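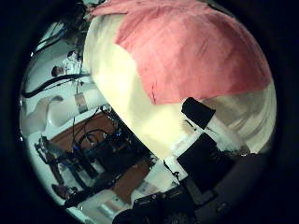

The wrist view, with the finger pad up against the pale one and the red cloth over the top.

They wanted 900 by the end of April. I had signed on for nine dollars more than the cannery paid, and on my first morning at Mostex the supervisor gave me a stool, a pedal and a stack of cloths.

"You guide the arm," she said. "It watches what you do. Then it learns."

"Learns what?"

"To take the cloth off."

I asked who needed a cloth taken off. She said Maltavine did, or would, once the colour trials were signed off, and went to see about the heating.

So I took the cloth off. I put it back a bit differently each time, the way the sheet on the wall told me to, and pressed the pedal with my left foot to say an example had begun and again to say it had ended. If I fumbled I was meant to press twice and the thing would be thrown out. By the second week I had my doubts about that. I'd double-pressed a dreadful one, cloth on the floor, and the tally went up anyway.

I mentioned it to the fellow on the Hosoda bench, who had been there since the start.

"They like a few bad ones," he said.

"Who told you that?"

He thought about it. "The last fellow on your stool."

At 200 they let the arm try by itself. A man from Proster drove in for it with a box of doughnuts. We stood behind the tape. The arm came down, stopped a hand's width above the cloth and hung there. Then it rose, came down again and stopped in the same place.

"It's considering," said the man from Proster.

I knew that stop. I did it myself, every time, while I felt about for the pedal with my foot.

I waited for somebody to ask me. The supervisor wrote on her clipboard that more data was required, and the man from Proster agreed that it generally was. He left two doughnuts. The new target went up on the wall before lunch, and I sat down, straightened the cloth and felt for the pedal.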